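Foam pads or bare fingers for the lab open day?

Silvia Procházka
Posted September 15, 2021

We run a table at the Lakholm open day with hand-held grippers. Visitors squeeze them to pick up small items. The fingers have brass threaded inserts and carry black foam pads. Should I keep the foam or go to bare plastic for small, glossy parts?
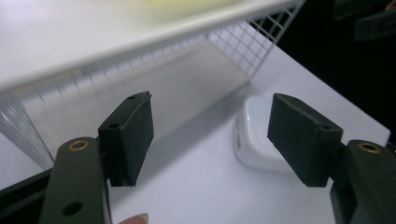
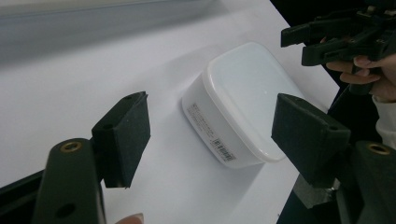 Foam pads on both fingers, white item on the table between them.

Hosseinzadeh
Keep the foam. Smooth white plastic slides on a hard face unless the visitor squeezes evenly, and most don't. Check the glue line every 50 grips. We logged 2,160 grips at our July demonstration and changed the pads once – the left one had started to peel at the lower corner. Bring 2 spare pairs, already on their backing plates, and a driver that fits the screws.

Sterusska
bare fingers are fine if you only do boxes

Oltar
Depends on the foam. Closed cell is easier to wipe down between groups. Ours was rated for 4,000 cycles and got close.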